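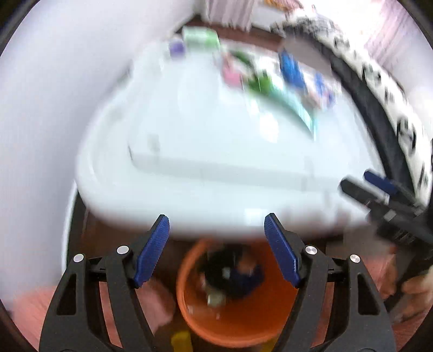 Figure 4. Two hand-held grippers near the tray and the orange bin, the center one with its pads open.

4. Running the tray demo on open day

I've run this station at every Kendusura open day we've had so far, and this section is my own way of doing it. If you're taking over for the Saturday in May, read it through once before you touch anything, and then keep it open on your phone. It's fine, everybody does!

You'll need two hand-held grippers, the big white tray, the orange bin, a pile of small colorful things and a table for the sign-up sheets. Charge the grippers the night before (see section 2).

4.1 Getting ready

1. Put the tray down where people can stand on at least two sides of it. Leave room for your own elbows too. I always forget that part.

2. Set the orange bin close to the tray, on the side where the demonstrator works. If you have to stretch to reach it, move it closer.

3. Spread out the small things. Mix sizes and colors, and leave a finger's width between them for the first round. You can crowd them later when people get cocky.

4. Pick up each gripper and squeeze it slowly, all the way shut and all the way open. The blue pads should meet evenly at the tips. If one side drags, swap it for the spare from the Carnex case and put a strip of tape on the bad one so it doesn't sneak back into use.

5. Wipe the pads with a barely damp cloth and let them dry. Dusty pads slip, and then the visitor thinks it's their fault.

Note: The pads have a texture and it wears down. We change ours after 400 picks, or sooner if they start to look shiny. Tally the picks on the card in the lid, 200 for the morning and 200 for the afternoon, and when the card is full the pads come off.

4.2 The demo itself

6. Start with one gripper in your right hand and pick up something easy. Go slow, slower than feels natural. The robot is going to learn from what your hands do, and quick jerky moves are hard for it to follow (and hard for the people in the back row, too).

7. Bring the item over the bin, lower it a little, then open the pads. Don't fling it. I know it's tempting.

8. Now take the second gripper and show a two-handed move. I like to hold something still with one and turn it with the other - it usually gets a nice "ooh" from the kids.

9. Hand the grippers to a visitor. Show them how to hold one before you let go of it, and let them have a practice squeeze with nothing in it.

10. Each turn is 14 picks. That's enough to get the hang of it, and the line keeps moving. Call out the last one so they can pick a favorite.

11. Tip the bin back out, spread everything around again and call the next person.

CAUTION: Keep fingers away from the arms and pivot pins while somebody is squeezing. It's a light pinch, but it's still a pinch. Small kids should have one gripper only, with an adult right beside them.

CAUTION: Don't use anything breakable, wet or sharp. No pens without caps.

4.3 If things go wrong

Gripper won't open all the way: look for fluff or thread in the linkage first. Pull it out with tweezers, never with the other gripper.

Items keep slipping: wipe the pads again. Still slipping? Check the tally card.

Visitor wants to know when the robot does it by itself: send them across the hall to the Lysenko arm, where Morven Niven has the playback running until 4 p.m.

For packing up and the storage case, go to section 5.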